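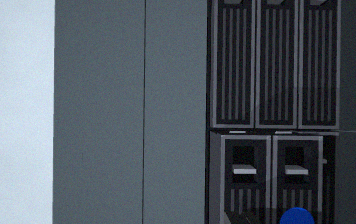
Rack with slatted modules, simulated view

tondra_k
Results from the Cerulow sim, May build. Policy trained on 2,000 rendered episodes, then 257 test runs. Handle localization held up even with the lower rack this dark.

millgate55
Held up in sim. Did you try it on real hardware? Our Laxdal runs dropped hard on light grey handles.

tondra_k
Not yet. Only lighting and noise were randomized.

pevo
Then I wouldn't call it robust. The plain grey panels give you no texture, so depth noise matters more than lighting.

millgate55
Disagree, lighting was most of our gap. Can you post the failures by handle row?

tondra_k
Yes, tonight. 55 failures, mostly upper row.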